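Robot Reliability, Handout 8: The grasp that passed in simulation
Notes by Lautaro Medina
Revised 20 Dec 2021
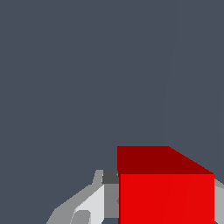 Read these notes before the lab. They cover the Tasanden cell failure, and I want you to come in with doubts about the official account, including the parts of it I repeat.

Background

Tasanden packs boxed parts. They bought a two-finger picking cell from Starnico, who trained and tested the pick in a simulator before anything was bolted to the floor. The acceptance report says the grasp was run 600 times in simulation with no drops. The customer signed on the strength of that number. In October the real cell started dropping parts during the swing from the infeed to the tray, and one of the drops landed outside the guard, in the walkway. The walkway was clear. That was luck, and luck doesn't go in the safety file.

What the report claimed

Look at the wording. "Grasp success: 100%." Success of what? Go back to the test script and you find that a run was scored as a success if both fingers reported contact and the object's height had gone up at the end of the lift. The arm then stopped and the run was over. The sideways swing, where all the real drops happened, was never in the test. Running it 600 times told them a lot about a lift and told them zero about a swing.

I'd also ask what varied between the runs. The start position of the cube moved a little. The friction value didn't move at all. Neither did the mass. Nor did the finger pads age, as pads do. If you repeat one easy question 600 times you have a very sure answer to one easy question.

Contact is not grip

Students mix these up every year, and so did the people who wrote the script. A simulator knows when two shapes touch. It does not follow that they'd stay together under load. For a two-finger grip on flat sides, the most the fingers can hold against sliding is

F(max) = 2 x mu x N

where N is the squeeze from each finger and mu is the friction between pad and part. Both terms are weaker in a plant than they look on a screen. Cardboard dust gets on the pads and mu falls. Supply air sags when another machine on the same line fires, and N falls with it. Then the arm accelerates, and the load is no longer just the weight.

A rendered block is also a generous thing to pick up. It's perfectly rigid, its sides are perfectly parallel, and it never bulges or gets damp. Ask yourself how much of that is true of the box in your hand.

What was blamed, and what I think

The first write-up, by Jacobs, blamed worn pads. The pads were changed and the drops stopped, for a while. Case closed, said the supplier. I don't buy it. Changing the pads restored the margin, which hid the question of why there was so little margin to begin with. When the logs were finally pulled, the squeeze at the moment of a drop was 91 newtons per finger, inside the supplier's own limits. So either the limits were wrong or the load was higher than anyone had worked out. Probably both, but the logs can't settle it — they recorded squeeze and nothing about acceleration.

The second write-up, by Clullen, is better. It found that the transfer speed had been raised after acceptance to meet the packing rate, and that the change was never run back through the simulator. It still says little about the guard. A guard sized for a part falling straight down won't stop one thrown sideways.

And there was no drop detection during the swing. The controller checked the grip once, at the top of the lift, and believed itself from then on. The arm would finish the move holding air and open its fingers over the tray as if all was well.

Before the lab

Read the test script and mark the line where a run ends.

Write down 2 changes to the scoring that would have caught the failure. "More runs" will get no credit.

Work out the smallest mu that holds the part at the original transfer speed, then at the raised one. Masses and speeds are on the data sheet. Don't forget that the swing load and the weight act in different directions, so add them as vectors. Assume the swing runs parallel to the pad faces, and say what would change if it didn't.

In the lab

Keep outside the marked line while the arm is powered, even when it's paused. A paused arm still has a part over your feet if you are close enough. If a part is dropped, press stop and leave it where it fell until the supervisor has isolated the air.

Log every drop, including the ones you think were your own fault. Tasanden's operators left those out, and the first month of data is close to useless for it.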